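Handheld Gripper Working Group, Stullow
Minutes, December
Chair: Beverley Tindall
Apologies: Heywood, by a message sent after we had started

1. Minutes of last meeting
Accepted, once "finger maintenance" was changed to "gripper finger maintenance" at the request of two members.

2. Start position
Arkitell want every recording to begin with the fingers fully open and nothing between them. The current rule says "open enough," and the chair asked who wrote it. The chair was shown her own initials. Agreed: fully open, held still, then begin. Recordings that start halfway through a grasp will go back to the operator.

3. Finger wear
Long discussion, some of it about fingers. Heywood's written view is that a scuff is harmless until it changes how the finger grips. Ploker's view is that by then you have 1,230 recordings to worry about. Both views were repeated at length, Heywood's by proxy.

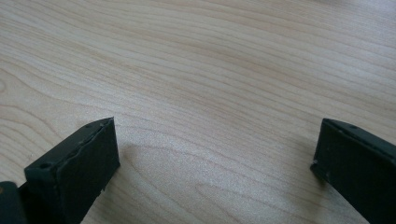
Agreed that operators will check both fingers at the start of each shift and log any chips, rough edges or play in the mount. Fingers get replaced as a pair. Ploker asked for a wear limit in figures and was invited to propose one. Ploker will think about it.

4. Rejected recordings
86 sent back since the last meeting, 19 of them for no log entry at all. The chair noted that the log form takes up one page and that the guidance on filling it in takes up 10. Arkitell will shorten the guidance – they wrote it, so this was felt to be fair.

5. Any other business
Request to rename the group. Deferred for the third time.

Actions
Tindall: reword start position rule.
Ploker: wear limit, in figures.
Arkitell: shorter guidance.
Heywood: to be told what he agreed to.

Next meeting 2 p.m., same room, date to be circulated.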